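Section 3. Door Tasks in the Practice House

Before you start this section, the arm must be calibrated and the Andard control program must be running. If the arm was moved by hand after calibration, go back to Section 2.

Opening a door is still one of the weak points of the Grinine household package. Wiping a table and carrying a cup are ready for daily use. Doors are not ready, and for this release we support them in simulation only.

3.1 Loading the door task

1. In the task list, choose Household, then Doors, then Round Knob.
2. Set the episode limit to 2,000 steps. A lower limit stops many attempts in the middle of the turn.
3. Set the start pose to Front. The gripper must begin with open fingers.
4. Press Load and wait until the status line becomes green.

Note: The Hermans lever handle is a separate task. Do not use the knob settings for it – the wrist will turn around the wrong axis.

3.2 Running the approach

1. Press Run, then Pause when the fingers are on both sides of the knob.
2. Check that there is a gap between each finger and the backplate. If a finger touches the plate, press Reset and increase the standoff by 3 mm.
3. Press Continue. The fingers close, the wrist turns, and the arm pulls.
4. Save the log under a new name. The program writes over the old log without a warning.

Caution: Do not raise the grip force above 16 N to cure slipping. The motor protection will stop the arm with error 807, and you must restart the program.

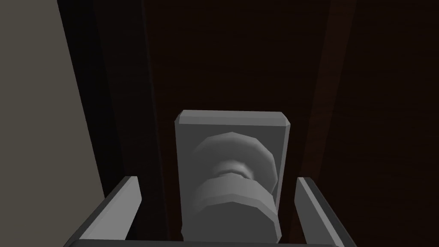
Can the robot open the doors in my home today?

Not in a way we can recommend. In simulation it opens a round knob in most attempts, but real doors stick, have springs, or need a push with the shoulder. Please leave the inside doors open when the robot works.

3.3 If the door does not open

1. Look at the wrist angle in the log. If it stops early, the fingers have probably slipped.
2. Lower the turning speed by one level and run again.
3. If the result is the same, send the log to Hjalti Ravn at the Kikano support desk, with the program version and your start pose.

Section revised 30 Jun 2020. The door settings from the February release are no longer valid.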